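Working up close: light, glare and shadow
Posted Jan 3, 2020 by Siu-fong Su

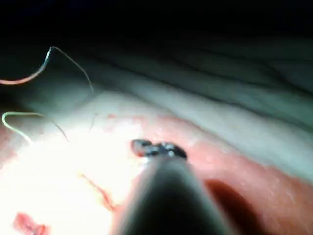
Glints on a dark metal tip, glare to its left and a deep maroon shadow on the pinkish-red surface to its right.

I love small fiddly jobs, and the thing that has improved mine most is a better placed lamp. Glossy surfaces are the tricky ones (varnish, glazed tiles, enamel), as they throw the light straight back and hide whatever you're trying to look at!

Start with the lamp low and off to one side, then swing it round slowly until the brightest patch slides away from the spot you're working on. You'll probably never get rid of every highlight, and a few small ones are handy - they show up bumps and scratches beautifully.

Next, look for the shadow of your tool. As the tip comes down towards the surface, tip and shadow close in on each other, and with a bit of practice you can judge the gap from that alone. If the shadow falls right over your work, move the lamp to the other side.

Dark tools are lovely against a pale or pink background but vanish over a dark one. Slip a sheet of light paper behind the job if there's room.

Keep the tip clean too. Any tool with little jointed parts collects fluff and dried glue, so I go over mine with a soft old toothbrush, wipe them with a dry cloth and lay them flat in the drawer.

My bench lamp is a secondhand one I found in Stondcombe last June, with a bendy neck and a very ugly green shade. I wouldn't swap it for anything. Next time: sharpening scissors at the kitchen table.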